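Speaker notes - phone-free meetings, August 2022

Slide 4. Start with the Kandon office. 30 people, 3 standing meetings a week, everyone half listening. Wanda Crenshaw asked them to leave phones by the door for one quarter. Pause here and ask who in the room has tried it.

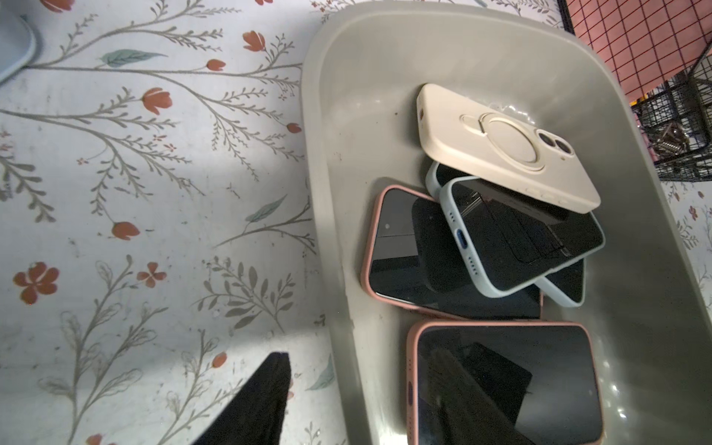
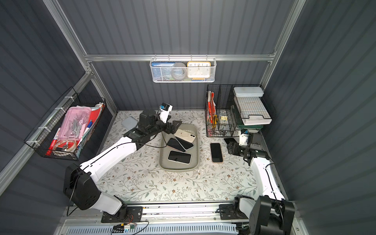

First picture: phones in a gray tub, all in cases.

Slide 5. Meetings got shorter, and the notes got better. Two people hated it - say so. On-call staff kept theirs, face down on the table. Mention that Noemi Ostrowski wrote the rule on one index card.

Slide 6. Questions. If time is short, skip the Bindau story and go to the handout.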